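Season 2 of Erken is finally up, and I have watched four episodes since last night. If you missed the first one, it's a slow detective show set in a port town called Ritberg, with Beril Yaman as the harbor inspector.

The new season picks up two years later. The ferry case is closed and her old partner has moved away. I liked him, so the first episode felt flat to me. By the third one I had stopped minding.

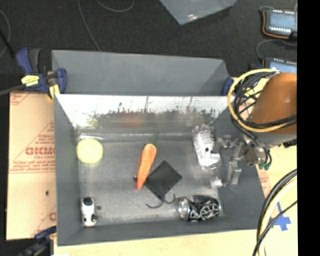
Barış Soylu joins the cast as the new partner, and he is good. He barely talks. In episode four he searches a cold store for a missing ledger, and the whole thing is shot in dull grays, the same flat color as the bin with the carrot in it. I could have used more scenes like that. Episode five tonight, after dinner.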